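Print this story | E-mail to a friend
14 comments | 212 shares

THE DRIVE JOB

I was on my second coffee when Houshang came in waving the results sheet, and I knew from the waving that it was bad for my side.

You have to understand there were sides. Houshang Jafarzadeh believed in showing. You sit down, you take the sticks, you move the arm through the whole job yourself, and you do it again and again until the policy has seen enough of you to copy you. I believed in fixing. Let the arm try with hardly any training, grab the sticks only when it's about to do something dumb, and feed it those rescues. His pile had 3,572 full demonstrations in it. Mine had 900 rescues, and most of them were over in the time it takes to sneeze!

The job was the same for both of us: a hard drive, a fixture plate and an old Dell with its side off. We'd picked it back in October, when the Brusholm people said they'd pay for another year if we could show them something from real repair work (they were very sick of blocks, and so was I).

"Seventy," Houshang said.

"Seventy what?"

"Percent. Mine. On drives it never saw."

"And mine?"

He sat down on my desk, right on my sandwich, and didn't notice. "I haven't run yours. I wanted to enjoy this first."

So we went down the hall together, me carrying the flat sandwich, and I stood there looking at that computer like it owed me money.
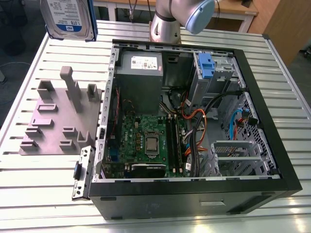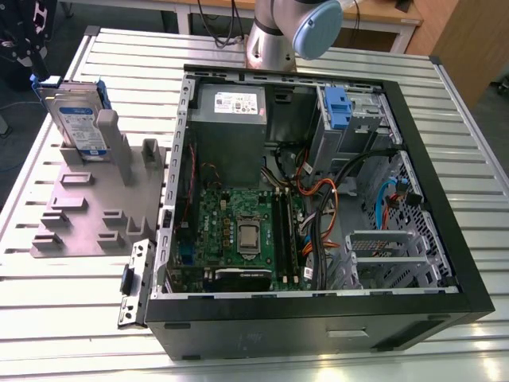 By Rahimi
Nuvville, 20 December 2019

I should say I had a feeling about the wires. In Houshang's demos he always swung wide of them, this big lovely curve, because he's a careful person and he irons his jeans. The arm had learned the curve. It had also learned the little pause he makes before he lets go of anything, and to this day I can't watch it without thinking of him putting down a teacup. My policy had no manners like that. It went straight at things and got yanked back, over and over, and all it really knew was where the trouble was.

"Start it," I said.

He started it. I watched the first few tries and then I couldn't, so I went and read the fire exit map, which I now know very well. I heard the gripper close. I heard it open. I heard Houshang say "huh" in a voice I didn't like, and then, a while later, "huh" in a voice I liked a lot.

"Well?" I said to the map.

"It grabbed one crooked."

"And?"

"And it let go and grabbed it again." He was quiet for a bit. "Mine never does that. I never dropped one, so it never saw one dropped."

We ran the whole set twice, since he didn't trust the first count and I didn't either. I beat him by 2 points. Two! You could lose that in a change of light bulb, and he told me so all the way to the parking lot. Then he stopped by my car, his breath smoking, and asked if I'd ever thought of putting the two piles together.

I had, of course. I'd thought of it all the way back in Mudton, before I even took this job. I told him it was a great idea and he should write it up.

He wanted to know what was in the bag. I gave him half the sandwich.

14 comments | Leave a comment

We use cookies to remember your reading preferences. Accept | Settings

Get new stories by e-mail. Sign up for our newsletter.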